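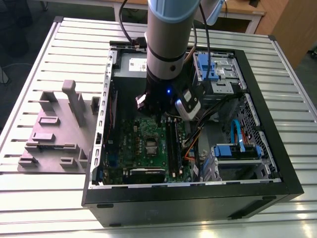
A desktop tower with the side panel off.

MEDIA RELEASE
14 June 2020

Old computers wanted: Carrier collection opens in Grurnham this July

Got a dead desktop in the garage? We want it. Piltum and Vesska are running the Carrier computer collection in Grurnham right through July, free for households and small businesses. Drop it off, drive home. No booking needed for up to eight items.

Last year's collection took in 2893 items. Mostly desktops and monitors, plus a mountain of keyboards. Nearly 18 tonnes all up, kept out of the Grurnham tip. We'd like to beat that. The shed is bigger this time so there's no excuse on our end.

A lot of people have been working from home since March and have bought new gear in a hurry. The old gear is still under the desk. Bring it in.

Where and when

Carrier drop-off is at the Piltum depot, Grurnham, off the showground road. Use the second gate, not the one with the weighbridge. Open every day in July, 9 am to 4 pm. Last cars through the gate at a quarter to four please, staff need to lock up and get home.

Stay in your car, open the boot, we unload. Keep to the painted lane. If there's a queue back to the road, go round the block and try again, dont park on the verge. The neighbours have been very patient with us.

What we take

Desktop towers, laptops, tablets, screens up to any size two people can lift. Keyboards, mice, modems, routers, cables, power packs. Home printers, but take the toner out first. Game consoles. Loose parts are fine too, eg. old graphics cards, fans, power supplies. Missing side panels, cracked screens, no hard drive, all fine.

What we don't take

Fridges, microwaves, heaters, light globes, car batteries. Smoke alarms, definately not. Big office photocopiers need a separate pick-up, ring the depot and we'll give you a price. Swollen laptop batteries must not be put in the boot with everything else. Ring first and we'll tell you what to do.

Where it goes

Everything gets sorted at the depot. Machines worth saving go to the Vesska workshop, where they get cleaned out, tested and fitted with a fresh drive. Those go back out to households in the district at a low price, with first pick for families who are short a computer for schoolwork. Applications for one of those open at the depot in July. Bring a concession card or a note from the school.

The rest is pulled down by hand. Steel, aluminium, copper wire and circuit boards all go off separately for recycling. Plastic is harder. We are still working on a better home for the beige stuff, and won't pretend otherwise.

Your data

We get asked this more than anything else. Hard drives are taken out of every machine on arrival and locked in a cage. Drives are shredded, never resold. Business customers can ask for a certificate, small fee applies. If you'd like to take the drive out yourself before you come, go for it, we'll still take the rest. But copy off your photos first. We can't go looking for a drive once it's in the cage, and we had some very upset phone calls last year.

Phones and tablets: sign out of your accounts and take the SIM out.

Small business and schools

More than eight items, please book a time. Trucks and trailers come in from 11 am only, after the morning rush. Load should be stacked and strapped, not tipped. Have a rough list of whats on board, it speeds things up no end. Schools outside Grurnham can ask for a pick-up, and we'll group them by road to save on diesel.

Cost

Free for households. Free for businesses with 11 staff or fewer. Larger firms pay by weight, price list at the depot.

About the organisers

Piltum runs the Grurnham depot and two smaller transfer yards in the district. Vesska repairs and resells used computers. Carrier is their joint collection, named for the pigeon painted on the shed door.

Media enquiries: Piltum front office, Grurnham, weekdays. Depot visits for reporters by arrangement, closed shoes and hi-vis required (we have spare vests, not spare shoes).

ENDS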